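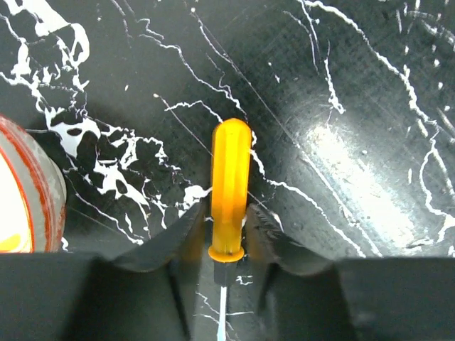 Screwdriver between the fingers of an Amini gripper, shaft pointing down.

Amini Two-Arm Bench Cell
Vurkudent | Ludora works
Availability: ships from stock with hold firmware 2 installed

READ BEFORE ORDERING OR POWERING UP
Units below serial 1801 can drop whatever they are holding when the stop button is released. Details and the fix are further down this page. If you own one of these units, please stop using it for anything with a pointed end until you have read them.

Overview
The Amini is a bench cell for small handwork: battery changes, case screws, sorting, and picking up things that roll. It has two arms facing across a shared tabletop, so one can hold a tool while the other deals with whatever the tool is for. It is patient, it doesn't take lunch, and until January it had one very bad habit.

The fault
Pressing the stop button cuts power to the arm joints and leaves the gripper closed. That part has always worked. On affected units, twisting the button back out restarts the gripper controller, which wakes up with no memory of having held anything and opens its fingers to find out where they are. Anything in them falls. The cell then reports "Ready," in green.

We found this with a screwdriver. It went point first into the tabletop and then over the front rail, and it missed a technician's shoe by less than the technician would have liked. We had tested the stop button 800 times before release. We had tested it with empty grippers, which are very hard to drop things from.

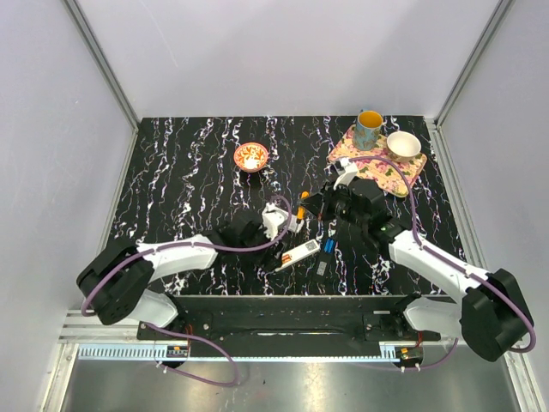 Battery and screwdriver work on the Amini, both arms over the tabletop. The orange-handled tool is in the right gripper.

Which units are affected
Any Amini with a serial number below 1801. The number is on the underside of the left base, a spot chosen by someone who has never had to read it. A hand mirror helps. Both arms are affected, including on cells where only one arm normally carries tools.

What to do now
1. Before pressing the stop button on purpose, have the arm put the tool down.
2. If the button has been pressed with a tool in the gripper, leave it pressed. Switch off at the wall.
3. Support the tool from the side with a padded clamp. Keep hands and feet out from under it.
4. Open the gripper with the manual release key and take the tool away.
5. Only then release the button and restart.

Do not hold the tool in your fingers while someone else releases the button. We mention it only because two customers have written in to say it works.

The fix
Hold firmware 2 keeps the fingers closed through a restart and asks before opening them. It is free and installs from the cell's service menu. Older units also need the Tridisel brake clip, one per gripper, which keeps the fingers shut if power to the controller fails completely. Clips are free for affected serials and come with screws. You will need a screwdriver, and we suggest a person hold it.

After fitting, run the grip check in the service menu with a foam block in each gripper. Press stop, release, and watch the block. If it falls, take the cell out of service and contact the Ludora service desk.

In the box
Two arms with grippers, tabletop, stop button, manual release key, two Tridisel brake clips (fitted), foam blocks for the grip check, printed manual.

Not included
Tools, mugs, bowls, remote controls, safety shoes.

Warranty
Fitting the clips yourself does not affect it. Tabletops dented by falling tools are covered on affected serials. Please send a picture of the dent.

Notice last revised 9 September 2018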